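Home Projects Log Team Downloads Contact

Durance - final report, part 3: results

Goal for this part was simple. Train a policy to stack a toy burger from parts in racks, then find out if the order of the demos matters. Two training sets, 200 demos each. Set A always bottom bun, lettuce, patty, cheese, top bun. Set B same parts but we stopped and restarted in the middle of the stack, so the policy sees half-built burgers as a starting point.

Same network for both, same learning rate, same 8 hours on the lab machine. Only the data changed. We wanted to try a third set with shuffled racks but ran out of time in August.

Results. Set A does fine from an empty tray. Start it on a half-built stack and it goes back for a second lettuce almost every time. Set B is slower on the first layer but picks up from wherever the stack is. Grasping was not the main problem for either one, choosing the next part was.

Cheese is the worst layer. It's square and everything under it is round, so teh policy has no good cue for rotation. We scored any angle as a pass if the slice stayed on the patty. Maybe too generous.

Test starts were built by hand and checked against a list. The hardest was start 4 - everything on except the top bun, with a spare cheese and a spare patty still in the racks. Set A liked the spare patty. Set B mostly went for a bun half, but not always the domed one.
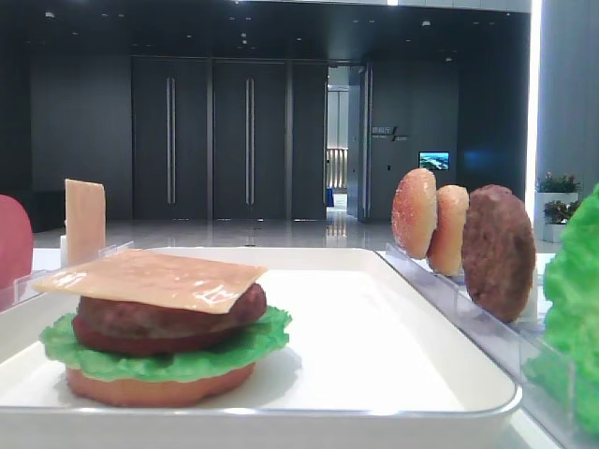
Mattes Kröger
Student, data and evaluation

Start 4 again: cheese on, corners out over the patty, two bun halves waiting in the right rack next to the other patty. Both halves are close in color and they overlap from this side, wich is probably why Set B mixes them up. A second camera angle would be my first fix. Didn't get to it.

Still to do - rerun Set B with more late-stage starts, put the logs in the Grube folder, fix the axis labels in the plots.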